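Stop benchmarking grippers on wood blocks

Posted in Opinion, January

Quick one, I have a train at 4 and have been meaning to write this since the Bevham demo.

Everybody compares grippers the same way. A wooden cube, a foam ball, maybe a screwdriver. Flat gray bench, nice overhead light. Two hundred grasps, a success rate, a bar chart. The bar for the new fingers is taller than the bar for the old fingers. Done, buy the fingers.

I think this is close to useless and I think most of us know it.

My case against the cube. A cube is stiff. It's opaque. It has flat parallel sides, so any two fingers that close will hold it. You learn that your motor works. Great. Then the same hand goes to a kitchen, or a break room, or a porch, and meets a drink bottle with hardly anything left in it, and everything you thought you had measured goes out the window.

A nearly empty plastic bottle is the meanest cheap object I know. It's tall and it weighs nothing, so the lightest touch from one side tips it before the other finger shows up. It's clear, so depth cameras guess. The label is the only part the camera really likes, and the label can slide or crinkle. Squeeze too hard and the walls give, and now you're holding a different shape from the one you planned for. Squeeze too soft and it spins in your fingers when you lift. All that for the price of a drink you were going to buy anyway.

Soft ribbed fingers handle this better than hard jaws. That's my opinion after a lot of afternoons, and I'll defend it. The fin-ray type, the ones that bend around whatever they touch. When you come in a little off center the near pad gives first and the bottle often stays up. Hard parallel jaws, no. They shove. Zixuan Lü and I ran both kinds at the Nirthorpe shop last year, same hand, same operator, 78 tries each, and I stopped wanting to see the hard ones by try 21. Zixuan says I'm biased because I'm the one who has to pick up the bottles. Fine. Biased.

But the fingers are half of it. The other half is where you test, and this is where I get annoyed at people.

Rongrong Qiu wrote a long comment under my last post saying outdoor trials are "uncontrolled" and so can't be used to compare anything. I get it. The sun moves. Leaves throw shadows all over the place. Somebody's jacket is hanging off a chair. Glass tables are a nightmare, the camera sees the top, the reflections on the top, and the floor underneath, and has to decide which one is the table. None of that is repeatable to the millimeter.

Right. And where is the hand going to be used? I have never been in a home with a flat gray bench in it.

What I'd say back to Rongrong is that control isn't free. Every thing you take out of the test is a thing you now know nothing about. Take out clear plastic, you know nothing about clear plastic. Take out glass tabletops, same. You get very clean numbers about a world with cubes in it. If both sets of fingers get the same messy table in the same hour, that is a comparison. A rough one, and I'd still trust it over the bar chart.

Also a hand-held gripper makes this so easy there's no excuse left. No arm to bolt down, no power cart, no safety fence. You carry the thing outside and do the grasp yourself with the camera riding on the tool, and you get to feel when the pads are slipping. You can get more out of ten minutes at a patio table than a morning of setup indoors. I've done the morning of setup. I have done so many of them.

Bottle work on a glass-topped table, magenta pads:
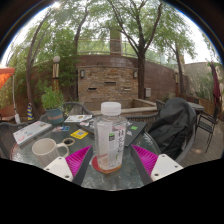
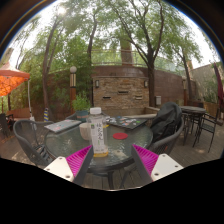
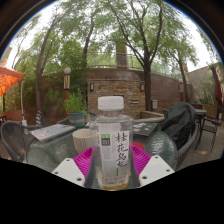
Now the objections, fast, because I've heard them all.

"You can't compare with other labs." You can't now either. The Cieślak people use a different cube from the Dendasgate people, different paint, different weight, and both of them call it standard. I asked for the weight of the Dendasgate one twice and got two numbers.

"It depends on the operator." Yes, with a hand-held tool it does, a lot. So swap operators halfway and keep the finger sets blind if you can. You mostly can't, they're different colors and feel different. Swap anyway. Write down who did what.

"Success rate gets too noisy." Then quit leaning on success rate! Write down how it failed. Tipped on approach. Crushed. Spun on lift. Stuck to the pad on release, which happens with soft pads more than anyone selling them will admit. A page of failures in plain words has told me more about which fingers to buy then any percentage ever did. I would happily read a paper that was only that.

"Soft pads wear out." They do, and this one I'll give you. The ribs get tired, the contact strips peel at the corner first, and a tired set behaves like a different product. A lot of comparisons put fresh fingers against a set that's been in a drawer for a year and don't say so. Say so. Better, test the old ones on purpose. Old is how they'll spend most of there life.

Something I haven't sorted out is liquid. A full bottle and an almost empty one are two separate problems and I keep seeing them lumped together as "bottle." Full is a weight problem, the fingers bow and it slides down through them. Almost empty is a tipping problem. Half full is the weird one, it sloshes after you stop moving and the grip has to take that too. My guess is that the ranking of the fingers changes between the three, and I don't have enough runs to say. If somebody at Nirthorpe has the hours, please take this, I don't need my name on it.

The ask, then, for anyone writing up a gripper comparison this spring. Keep your cube if you love it. Add one clear bottle, say how full, say what the table was made of, and go outside for an hour with both sets of fingers. Send me the failure notes even if they're ugly. Rongrong, you too, I'll print yours in full and won't argue until the comments.

Ok, train.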